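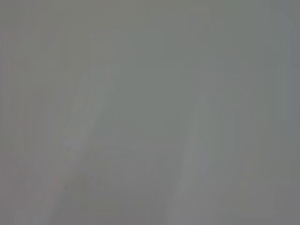

Aarti Rajput has argued that cool grey should be treated as a family of mixtures and not as a single colour, on the grounds that two samples sold under the name may have no pigment in common except white. Most trade handbooks now follow this usage, although paint charts continue to list it as one entry.

**Cool grey** is a name given in the paint, printing and textile trades to greys that lean slightly towards green, blue or violet. It is contrasted with *warm grey*, which leans towards yellow, red or brown. A grey with no lean in either direction is called *neutral*. The boundary between the three is a matter of custom and differs from one trade to another.

## Composition

The simplest grey paint is made from a white pigment, usually titanium dioxide, and a black. The result is seldom neutral. Carbon blacks of fine particle size tend to give a bluish tint when let down with white, and a mixture made from them is often sold as cool grey without further colouring. Bone black generally gives a warmer result.

Where a stronger lean is wanted, a small quantity of a coloured pigment is added. Common additions are:

- phthalocyanine green or chromium oxide green, for greenish greys
- ultramarine, for bluish and violet greys
- yellow ochre, used in small amounts to pull a bluish grey towards green

Greys may also be mixed without black, by combining two complementary colours with white. Painters call these *chromatic greys*. They are harder to repeat from one batch to the next and are little used in factory paint.

## Naming

Early charts described greys by reference to stone, metal or weather. The Coman chart gave 29 greys, of which 25 were named after a kind of stone, and the distinction between cool and warm was left to the buyer. The later Cusholm system replaced the names with a letter and a number. In it the letter shows the direction of the lean (G, B or V for the cool greys) and the number the lightness, counted upwards from black. A code such as G3 therefore denotes a dark greenish grey.

The Bredetti range kept names but added the word "cool" or "warm" to each. Its 183 colours included several pairs that differed only in this word. Users of the two systems have found that they don't match at the light end, where Bredetti places some near-whites among the cool greys and Cusholm leaves them out altogether.

## Appearance

The lean of a grey is judged against what surrounds it. A neutral grey placed on an orange ground looks bluish, and on a red ground greenish; this effect is known as simultaneous contrast. For the same reason a small chip viewed on a white card is a poor guide to a painted wall.

The light source also matters. Under tungsten lamps a weak greenish grey may pass for neutral, while in north daylight the lean is plain. Two greys that match under one lamp and differ under another are said to be *metameric*. Metamerism is common among greys made from different blacks and is a frequent cause of complaint when a wall is patched with paint from another maker.

## Uses

Cool greys are used on machine housings, ships' interiors, office furniture and the walls of rooms in which colours have to be compared. For the last purpose a neutral grey is better suited, and the use of a cool grey is a recognised fault in the fitting-out of matching rooms. The Zernura printing works repainted its proofing room in neutral grey in March after a run of labels had been passed with too much red.

In textiles the term covers both dyed cloth and yarns spun from mixed black and white fibres. Greys of the second kind are less liable to change colour on washing, but the lean can be altered only by changing the fibres.

## See also

- Achromatic colour
- Metamerism
- Simultaneous contrast
- Tinting strength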